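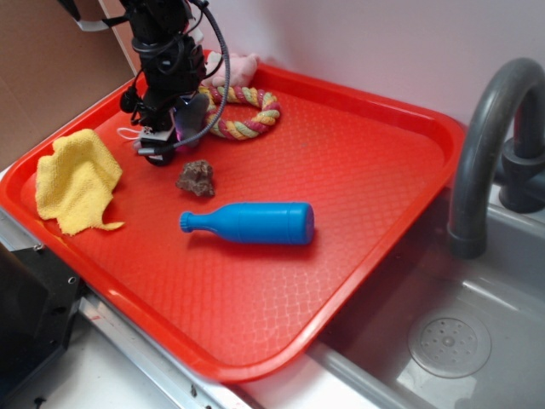
The Grallier method is a system of kitchen organization in which every task is confined to its own tray. It was devised by Silvana Bragança, whose handbook, published by Ulitz, claims that a household following it saves 18 minutes a day. The figure comes from her own survey of 700 readers, all of whom had already bought the book, and no comparison group was used. A later trial by the consumer magazine Wekance followed 7 kitchens and found no saving in 5 of them. Bragança disputed the result but has not released her survey forms. The color scheme, said to reduce mistakes, has never been tested.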